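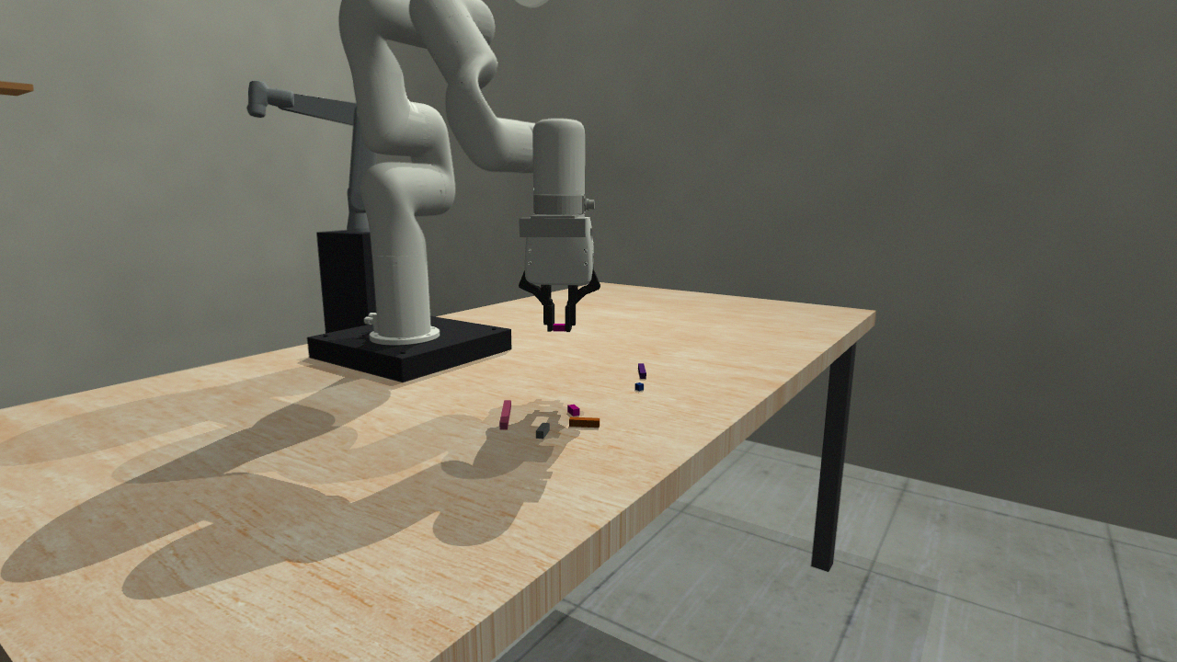 One reader of the draft objected that buyers seldom mean the same thing by "light wood", and that pooling their answers would hide the difference. The objection is fair for colour words taken alone. It has less force once the answers are grouped by the item bought, as they are in this section.

4.2 Words used for grain and colour

Returned-goods forms were collected from two furniture shops, Soretti and Kallow. Both ask the buyer to state in free text why a table is being sent back. After duplicates and blank forms were removed, 1,769 remained. Each was read once by the same coder and given one main reason. Forms that named only a late delivery or a missing part were kept in the total but are not discussed further.

Colour was the main reason in 16 per cent of the Soretti forms and 14 per cent of the Kallow forms. Grain was named much less often as a main reason, but it appeared as a second complaint in many of the forms about colour. Buyers wrote "stripy", "busy" or "too orange" where the shop's own page had said "natural". The word "natural" itself was used by buyers for both pale and dark tops, and it was therefore dropped from the coding list.

Figure 3. Pale wooden surface with fine streaks of orange-brown and tan grain, seen from above. Five coloured blocks of different lengths rest on it. 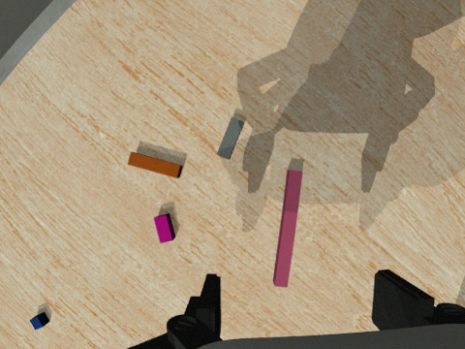 1,769 forms | 15 min read

The two shops differ in how they show their tables. Soretti gives one view of the whole table and a close view of the top. Kallow gives the whole table only. Complaints that the grain was stronger than expected were more common at Kallow, although its range is smaller and the forms cannot separate the effect of the page from that of the stock.

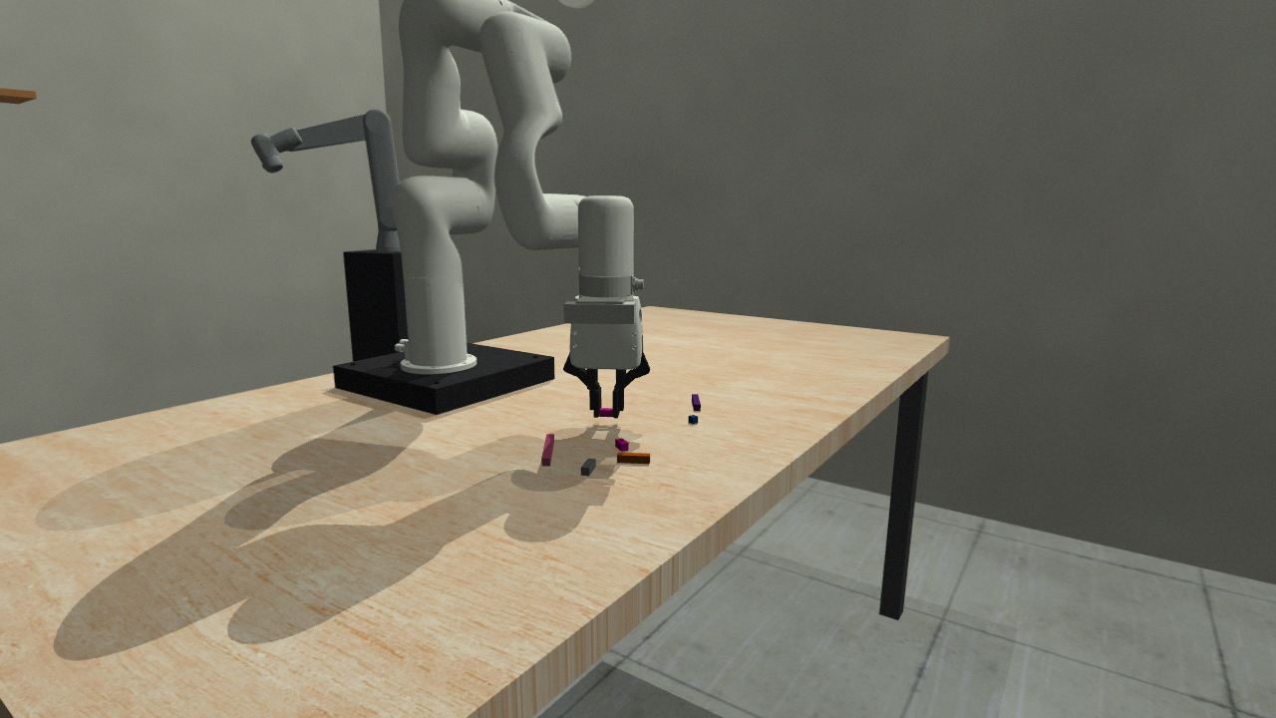
By Tài Hoàng
Last updated: 27 August 2025

A second coder read the forms received in December, when returns at both shops were highest. Agreement was good for colour and poor for grain. Most of the disputed forms used a single word, such as "lines", which may refer to grain, to joints between boards or to scratches. These were moved to a separate group
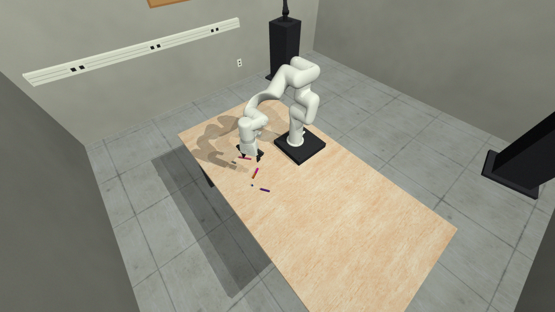

and left out of the comparison between shops. Adding them back to the grain group raises its share at both shops and does not change their order. The same check was not possible for colour, as too few forms were in dispute.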